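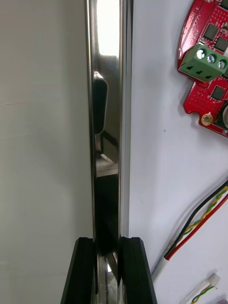

Matilde Sequeira wrote to us, after reading the first draft of the rules, that a rule which the operator cannot check from the chair will be forgotten in the second week. We took this remark seriously and removed all rules that need a measuring tool.

4.2 Rules for the sorting table

The Wisadard rules apply to two-arm sorting of small electronic parts from a tray into bins. Before a session begins, all bins must be empty and the tray must have a clean white sheet on its base. Parts are spread on the sheet so that the operator can see each one. Leads may touch each other, but a part must not lie on top of another part.

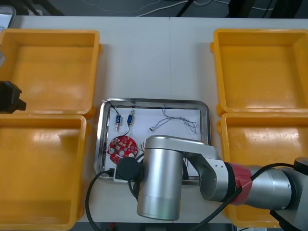 The second group of rules concerns the grip. Wires should be taken by the sleeve or jacket where one exists, and never by a stripped end or by a small connector. A circuit board is taken at its edge. If the grip is wrong, the operator opens the gripper above a bin or above the tray, at low height, and tries again. Correction in the air with the second arm is not permitted, although the earlier Sasano rules allowed it.

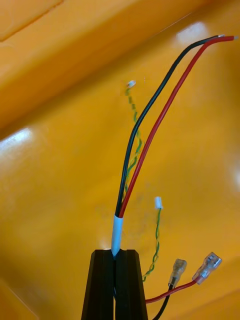

We also ask that each kind of part has its own bin for the whole session. The choice of bin is free, but it must be written in the session sheet before the first pick. In the Tundstead trial we reviewed 259 sessions, and in 21 of them the bin was changed without a note. These sessions were kept in the set and marked.

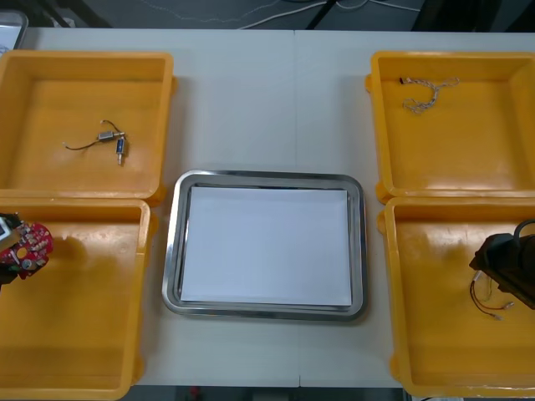 Figure 3. Sorting table with four bins. The sheet in the tray is clear, and a circuit board is held above the lower-left bin.

A session is closed only when both grippers are open and the sheet is clear. The operator then confirms the contents of each bin against the session sheet. Goh uses a shorter check, which we discuss in Section 5.

Last updated: April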